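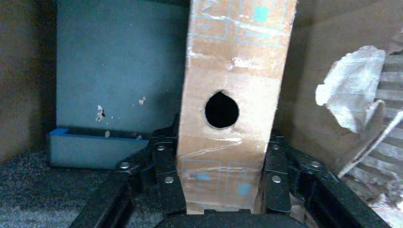
图1 正面开有圆孔的瓦楞纸箱，箱面印有已褪色的浅蓝色标记

4.2 旧纸箱的再次流通

前一节讨论了新纸箱的采购。本节转向使用过的瓦楞纸箱，考察它们在奥尔卡尔（Orkar）小型批发商之间如何留存、转手和最终退出使用。包装废弃物研究通常把纸箱的寿命分为出厂、装货、拆封和回收四个阶段，拆封之后的纸箱一般直接计入废纸。这种处理方式便于核算，对大型配送企业也基本适用，但在我们的调查地点会漏掉相当一部分使用过程。一只纸箱在第一次拆封之后，往往还要装几次别的货物，再被裁开当作垫板或隔板，最后才进入废纸站。

调查于3月开始，对象为奥尔卡尔旧货运站周围的55家商户，主要经营干货、五金、文具和日用陶瓷。访谈由两位调查员分头进行，Nanami Takagi负责货运站以北的街区，Domnica Preda负责以南的街区和德伦多瓦里（Drendovari）河岸的仓库。访谈采用统一提纲，顺序不作固定。多数商户在营业时间接受访谈，中途常因顾客或送货而中断，记录中保留了中断的位置。商户不愿谈论进货价格时，调查员不再追问。因此本节不涉及货物价值与纸箱使用次数之间的关系，这个问题需要另行设计调查。

4.2.1 商户如何判断一只旧箱是否可用

商户对旧箱的判断主要依靠手感。最常提到的检查方法是按压箱体的四条竖棱。竖棱承担堆码时的大部分压力，一旦折过，即使外观平整，堆到第三层时也容易塌陷。其次是看箱底。箱底的两片外摇盖如果沿压痕开裂，用胶带可以补上一次，再装重物则不可靠。面纸上的印刷、污迹和标签残留在这一步很少被考虑，五金商户几乎完全不看，只有陶瓷和文具商户会把污损较重的箱子挑出来，留给不直接面对顾客的用途。

受潮的判断存在分歧。有经验的仓库人员认为，纸箱受潮后即使完全干燥，楞芯也不能恢复原有的挺度，这样的箱子应当直接送走。部分商户则把晾干的箱子与未受潮的混在一起使用，理由是轻货对箱体强度要求不高。就材料性质而言，前一种看法较为稳妥。瓦楞纸板的抗压能力来自楞芯与面纸的共同作用，水分使黏合处变软，干燥后局部脱胶很难从外面看出来。后一种做法在轻货上确实少有问题，但箱子再次转手时，受潮的经历不会随之传递，接手的人可能用它装更重的东西。

箱面上的孔洞也是分歧较多的一项。孔洞的来源不同，有出厂时模切的提手孔和通风孔，也有使用中戳破或后来自行切开的。模切孔边缘整齐，位置避开竖棱，对强度的影响在设计时已有考虑。后来形成的孔边缘多有毛糙，受力时裂口容易由此延伸。商户一般按位置处理：孔在正面中部，仍可装成件的货物；孔靠近竖棱或底边，就降为垫板。干货商户的标准更严，散装豆类和种子不能使用任何带孔的箱子，用纸片从内侧贴补也不接受。

访谈中多次提到旧箱上的印刷标记。旧标记如果不遮盖，货物在中转时可能被放错位置。常见做法是用深色记号笔划去原有的收货信息，再在另一面写上新的。贝科达诺（Bikodano）纸箱行收购旧箱时要求箱面最多有2层标签，超过的须先揭除。揭标签会带下一部分面纸，使该处变薄，所以有些商户宁可另行覆盖，不卖给纸箱行。褪色的标记通常不作处理，因为中转站的人员只认最醒目的字迹。

4.2.2 转手的三种途径

旧箱在商户之间的流动可以归为三种途径。第一种是邻近转让，即拆封后把空箱放在店门内侧，由相邻店铺自行取用。这种转让不收钱，也不记录，前提是双方货物的尺寸相近。文具店与陶瓷店之间的转让最为稳定，文具店的箱子偏小而硬，适合装碗碟。五金店的箱子较厚，但常沾有油，干货店不要，多数在五金店内部重复使用。

第二种是随货返还。供货方在下一次送货时收回上次的箱子，折平后带走。这一途径需要供货方与商户有固定的往来，还需要车上有空位。德伦多瓦里河岸的仓库普遍采用这种方式，其原因与运输路线有关：货车从河岸出发，沿街送完后空车返回，携带折平的纸箱不增加行程。货运站以北的商户多由外地车辆供货，车辆返程时要装其他货物，随货返还因此难以维持。

第三种是经由纸箱行。贝科达诺纸箱行按尺寸把收来的旧箱分为13档，逐档捆扎后出售。分档的依据是箱体外尺寸，楞型和层数只在捆扎时用绳子的颜色作粗略区分。购买者主要是临时搬迁的住户和没有固定供货方的新商户。纸箱行的存在使一部分原本会直接进入废纸站的箱子得到再次使用，但它也改变了邻近转让的习惯。在纸箱行所在的街道，免费转让明显较少，几位店主说，既然能卖，就没有必要留在门口占地方。

三种途径并不互相排斥。同一家商户可能把小箱留给邻店，把大箱交还供货方，余下的在店内积满后卖给纸箱行。决定分配的首要因素是存放空间。店面较窄的商户不愿留箱过夜，空箱当天处理，选择最近的去处。有后院或阁楼的商户可以等待，因而更常得到较好的收购条件。空间对旧箱去向的影响超过了我们在设计提纲时的预计，提纲中原本只有一个相关问题，后期访谈才增加了关于存放位置和存放方式的内容。前期访谈过的商户没有全部补访，这一部分的材料因此偏重于货运站以南。 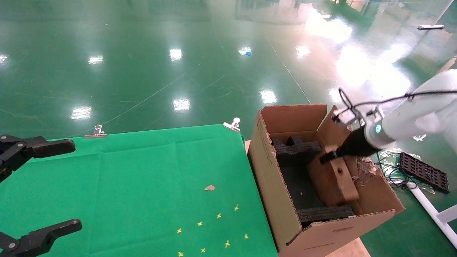
旧纸箱折平存放时，应当平放还是竖放？
短期存放可以竖放，占地较小，也便于按尺寸抽取；存放时间较长时应当平放，并在底层垫上木条或托盘，避免箱边吸潮和弯曲。

4.2.3 折平与复原造成的损耗

关于旧箱损耗，现有研究多关注装载和堆码，对折平与复原的讨论较少。在奥尔卡尔的商户中，折平是每次转手之间的必要步骤，而它对箱体的损伤并不小。纸箱出厂时的压痕只预定了固定的折叠方向，沿原方向反复折叠，面纸会逐渐起毛，最终在外侧断裂。如果为了塞进较窄的空隙而改变折叠方向，损伤会集中在新的折线上，复原后箱体无法保持方正。

我们请奥贝达特（Obeidat）仓库协助，对一批同规格的旧箱作了跟踪。仓库人员每次折平后在摇盖内侧画一道短线，箱子退出使用时由调查员读取记号并登记退出原因。留存时间最长的一只箱子有11道短线，退出时竖棱仍然完好，问题出在底部外摇盖，压痕处的面纸已经完全断开，只靠里纸连接。其他箱子的退出原因以底部开裂和箱角压溃居多。由于仓库人员在忙碌时可能漏画，短线数只能作为折叠次数的下限，我们没有据此计算平均使用次数。

跟踪过程中还注意到胶带的作用。拆封时沿中缝切开胶带的箱子，摇盖边缘保持完整；直接撕下胶带的箱子，面纸常被成条带起，再次封箱时新胶带黏不牢，只好贴得更长，下一次撕下时损伤也随之扩大。奥贝达特仓库后来要求一律用刀切开，旧胶带留在箱上不揭。这一做法有利于保护面纸，却给废纸站带来不便，残留胶带较多的纸箱在收购时会被降等。仓库方面认为两者相比，多用几次更合算。废纸站的意见则相反，站内人员希望胶带在最后一次使用之后由送交者揭净，但哪一次是最后一次，送交者事先并不清楚。

封箱材料的差别也影响结果。湿水纸胶带与面纸结合紧密，切开后可以随纸箱一同回收，不需要揭除，缺点是封箱时须等待片刻，而且对箱面清洁程度有要求。塑料胶带使用方便，在有灰尘的旧箱上也能临时固定。接受访谈的商户大多使用后者。少数陶瓷商户两种都备，底部用纸胶带，顶部用塑料胶带，理由是底部不常打开。

4.2.4 退出使用之后的去向

不再适合装货的纸箱很少立即成为废纸。裁下的箱面可以作货架垫板、瓷器隔层和地面防护，剩余的摇盖多用于填充空隙。裁切的方法各店不同，但都优先保留没有压痕的大面，沿楞的方向下刀，以减少楞芯被压扁的程度。陶瓷商户对隔层的楞向有明确要求：碗碟竖放时，隔板的楞须与地面垂直，否则隔板受压后会弯向一侧。干货商户把箱面铺在麻袋下面，隔开水泥地面的潮气，每隔一段时间更换，换下的纸板因为已经软化，直接送往废纸站。

这类次级用途在废弃物统计中没有对应的项目。纸板进入废纸站时已经被裁成片，无法与工厂边角料区分，收购单上统一记为散板。如果只根据收购单推算，奥尔卡尔的纸箱从拆封到回收的时间会显得很短，与访谈所得的印象不符。Domnica Preda在河岸仓库的记录中提到，有的垫板上仍能读出早已停业的商号，说明它们在货架上停留的时间可能远长于作为箱子使用的时间。这类记录较为零散，不足以推算停留时间的分布。

次级用途的持续时间与更换习惯有关，与纸板本身的状态关系较弱。货架垫板通常在整理货架时一并更换，即使纸板仍然平整。瓷器隔层随货物发出，去向由收货方决定，商户对此一般不了解。地面防护用的纸板损坏最快，雨季更换也最勤。Nanami Takagi在货运站以北观察到，部分店主把门口换下的湿纸板晾在栏杆上，干后再铺一次，这与前述轻货商户使用晾干纸箱的做法相近，都建立在对强度要求较低的判断上。

4.2.5 材料的限度

以上材料有几处限制。访谈依赖商户的回忆，对箱子来源的叙述往往比对去向的叙述详细，随货返还的部分还受到供货方说法的影响。调查没有覆盖生鲜商户，生鲜箱多经过防水处理，受潮规律和回收方式都与本节讨论的普通瓦楞纸箱不同，不宜合并分析。对纸箱行的了解主要来自一家，它的分档方式是否为同业所通用，目前不能确定。

另有一项限制与术语有关。商户所说的“好箱”“硬箱”“老箱”在各行业中含义不一。五金商户的“硬箱”指双瓦楞纸箱，文具商户则用来指任何尚未折平过的箱子。调查员在前期访谈中没有逐一核对，整理时凡不能确定所指的说法，均未用于前文的归类。核对后的对照表列在附录中，表中按行业排列，同一说法有几种含义时分别给出访谈编号。下一节以这份对照表为基础，讨论商户与供货方在纸箱破损责任上的约定，以及这些约定在河岸仓库与街面店铺之间的差别。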